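Project report, Emese Somogyi
Section 3 – Method and first result

Task was sorting small jewellery into a box with two hand-held grippers. 1067 demos recorded at Utwood, 182 thrown out (tracking lost, mostly near the edge of the bed). Policy trained on the rest. Each demo capped at 10 seconds, which was to short for chains.

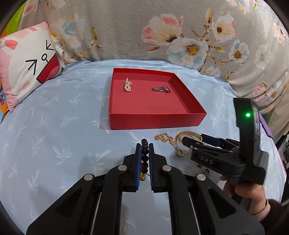
Grip point matters more than I expected. Bead bracelets got labelled by where the pads close. The black one hangs straight down between the blue pads, so its label is easy. Thin gold pieces lying on the sheet are harder – no clear grip point, labels disagree. Still to redo before April.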